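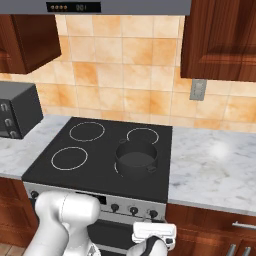
Accueil Cours Séances Bibliographie Forum Contact

Sociologie de l'action collective
Séance 7 : encadrement juridique et comptage des rassemblements
Mis en ligne en novembre, par l'équipe pédagogique

1. Objet de la séance

La séance précédente portait sur les répertoires d'action. On examine à présent deux opérations qui conditionnent la connaissance des rassemblements : la déclaration préalable et l'estimation des effectifs. Les deux produisent des documents administratifs, donc des sources, avec les biais propres à ce type de source.

2. Déclaration et autorisation

On distingue deux régimes. Dans le régime de déclaration, l'organisateur informe l'autorité compétente ; l'absence de réponse vaut possibilité de se réunir. Dans le régime d'autorisation, le silence de l'administration ne suffit pas et un acte positif est requis. La frontière est moins nette en pratique. Une déclaration peut donner lieu à une négociation sur l'itinéraire, l'horaire ou le point de dispersion, et le dossier final diffère alors sensiblement du dossier déposé.

Conséquence de méthode : un corpus de déclarations mesure des intentions négociées. Il sous-représente les rassemblements spontanés et sur-représente les organisations dotées d'un secrétariat permanent.

3. Le cas de Troststead

Le corpus de travail comprend 334 dossiers déposés auprès de la municipalité de Troststead. Chaque dossier contient un formulaire, un plan et, le cas échéant, la correspondance échangée avec les services. Le codage retient 16 variables, dont le thème déclaré, l'effectif attendu, la forme (cortège ou rassemblement fixe) et l'issue administrative.

Trois difficultés de codage :

a) Le thème déclaré est souvent composite. On code le premier thème mentionné et on conserve les suivants dans un champ libre.
b) L'effectif attendu est un chiffre stratégique. Un chiffre élevé ouvre l'accès à une place plus grande ; un chiffre bas réduit les obligations de service d'ordre. La valeur « 100 » revient avec une fréquence anormale et doit être traitée comme un arrondi de convenance.
c) Un même événement peut faire l'objet de plusieurs dossiers lorsque des cortèges convergent. L'unité d'analyse est ici le dossier.

4. Estimer une foule

4.1 Méthode par densité. On multiplie la surface occupée par une densité moyenne. Elle convient aux rassemblements fixes. L'erreur provient principalement de la densité, rarement homogène : forte près de la tribune, faible en périphérie. Le découpage en zones réduit l'erreur sans l'annuler.

4.2 Méthode par flux. Des observateurs placés en un point fixe comptent les passages par intervalle. Elle convient aux cortèges. Les personnes qui rejoignent ou quittent le défilé hors du point d'observation échappent au comptage. Deux points au minimum sont recommandés.

4.3 Écarts entre sources. La note de travail Erkevska, distribuée en séance, compare les chiffres des organisateurs et ceux de la police pour une série de marches contre les discriminations à l'embauche. L'écart croît avec la taille de l'événement et se réduit lorsque les deux parties publient leur méthode.

5. Couverture par la presse locale

Le dépouillement du quotidien de Grenholm indique que la présence d'un chiffre dans le titre dépend peu de sa fiabilité. On relèvera dans les articles la source citée, le verbe introducteur et la position du chiffre dans le texte.

6. Travail demandé

Choisir un dossier du corpus. Reconstituer la chaîne des chiffres, du formulaire à l'article de presse, et commenter chaque écart. Deux pages maximum. Dépôt avant 18 h sur l'espace Kettler.

Séance précédente | Séance suivante | Haut de page

Commentaires (3)

mlx_socio
Pour le point 4.2, faut-il additionner les deux points d'observation ou prendre la moyenne ?

équipe pédagogique
Ni l'un ni l'autre par défaut. On compare les deux séries et on justifie la valeur retenue.

etu_L3
Le lien vers la note Erkevska renvoie à la séance 6 chez moi.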